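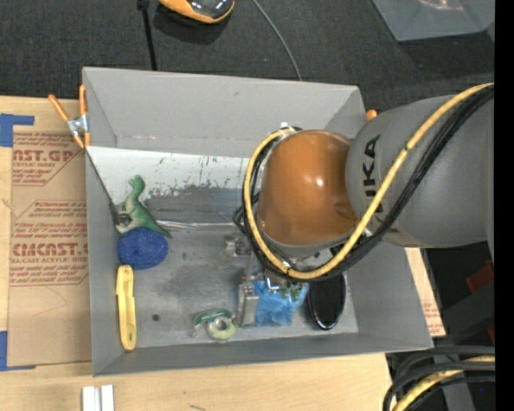

How to Clear Out a Catch-All Bin

Every house has one big gray bin that began with a purpose and ended up with a toy dinosaur in it. Ours has been going since March. Set a timer for 23 minutes and stop when it rings.

1. Put the bin on a table. Your back has done nothing to deserve the floor.

2. Take out the toys first. Dinosaurs go to whoever cries when they're missing.

3. Pull out scrubbers and anything else that belongs near a sink. If it smells of the sink, bin it - the other kind of bin.

4. Leave cords and rods for last. Trace each one to its end before you tug.

5. Wipe the inside with warm soapy water. Old stains and peeling patches can stay. I once spent 31 minutes scouring a stain and got a slightly wider stain.

6. Let it dry with the open side down, then put back only what you can name out loud. "Thingy" doesn't count.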